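Jandatance series 2: episode numbers on Corer don't match the broadcast list, and the recap cuts off the vote result

Posted by Marloes Verschueren
June 26, 2020
Tags: Jandatance, Corer, episode order, recording, Cuno box

I am trying to put together a complete run of Jandatance series 2 (the studio dance competition, Suominen production) and the numbering is giving me trouble. The broadcast schedule lists 15 episodes. Corer lists 20 for the same series. Up to the second heat the two lists agree. After that Corer is one ahead, then two ahead by the duets week, and by the semi-final I can't work out which entry matches which programme.

What I have checked so far:

The running times don't help much. Some Corer entries are full length and some are far shorter, but the short ones are not all results programmes. At least one is a trailer for the semi-final and has an episode number of its own.

The descriptions are copied from one entry to the next. Three entries in a row say "The couples return to the floor and the judges have their say."

I also record on a Cuno box. The series link picks up the performance show and then misses the results show on the same night, or records it and stops before the name of the eliminated couple is read out. The box shows both under the same title.

Is there a fixed rule for converting one list to the other? And is there a setting on the Cuno that stops it dropping the second programme? I would like to watch the heats in order without having the result given away by a thumbnail. The Corer thumbnail for the duets week shows the eliminated couple leaving the floor, so that one is already spoilt.

Tullio Fontana
Corer numbering is rubbish, always has been. I just sort by date added and go from there. Worked for series 1 anyway. Don't know about the Cuno, I got rid of mine.

Saimi Hakala
There is a rule, but it has two parts, and sorting by date added will break it for series 2. Part of the series was taken down and put back up in April, so the date added for the first four heats is later than the date for the quarter-final.

The broadcaster treats one evening as one episode. If there is a performance show and a results show on the same evening, they share a number. Corer treats every file as one episode. A results show that was transmitted separately gets its own number, and so does anything else that was delivered as a separate file, including the semi-final trailer and the backstage programme.

So start with the broadcast number and add one for each separate file that comes before it. In series 2 the extra files are:

Results show after the second heat
Results show after the third heat
Backstage programme, placed before the quarter-final
Trailer for the semi-final
Results show after the semi-final

That is the full difference between 15 and 20. The first heat has no separate results show. The couples' scores were carried over to the following week, and the programme ended after the last routine. The final has its result inside the main programme, so it counts once on both lists.

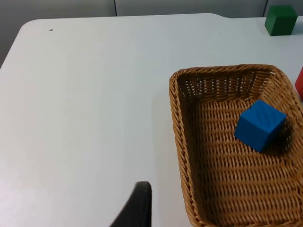
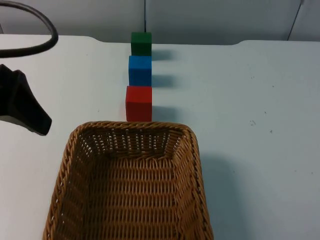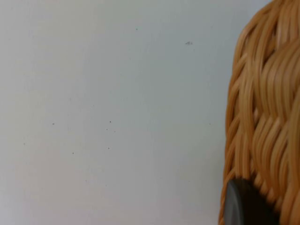 Two things to watch for when you apply it. The backstage programme was broadcast after the quarter-final in some regions, so an older printed listing may put it one place later. It contains no result and can be watched at either point. The trailer should be skipped altogether until you have seen the quarter-final, as it names the couples who went through.

As for the thumbnails, Corer has an option under Playback called "Plain titles". It replaces the episode pictures with the series logo. It has to be set for each profile, and on the television app you need to close and reopen the app before it takes effect. It does not change the descriptions, but as you say, those give nothing away.

If you use autoplay, switch it off for this series. At the end of the third heat it jumps straight into the results show with no title card, and the first shot is the scoreboard.

Hanne Keskinen
On the recording side. The Cuno decides whether a programme is a repeat by comparing the title and the episode number in the guide. The performance show and the results show carry the same number (see Saimi's answer for why), so the box treats the second as a repeat of the first and leaves it out.

To change this:

1. Open the series link for Jandatance.
2. Go to Options, then Duplicates.
3. Change "Same episode" to "Same start time".
4. Save, then delete any entries already marked as skipped. They don't update by themselves.

The early stop is a separate fault. The results show tends to overrun and the default end padding is 2 minutes. Set it to the next value up. The padding is ignored if the next programme on the same channel is also being recorded, so if you have something set directly after it, record the later one from the repeat.

There is also guide entry 229, which is a placeholder the channel uses for late schedule changes. If the results show moves to a later slot it appears under that entry with the title "Programme to be announced", and no series link will find it. That has to be set by hand. It happened with the semi-final.

I have not tested the Duplicates setting on the older Cuno with the front display. The menu there is laid out differently and I think the option is called something else.

Comment by Marloes Verschueren
Thank you both. The rule gives the right programme for every entry I have tried up to the quarter-final. The Duplicates option is present on my box. It now has both programmes scheduled for the repeat run.

Comment by Tiina Räsänen
On the older box it is under Series, Advanced, "Match by time". Same effect. You have to do it again after a software update.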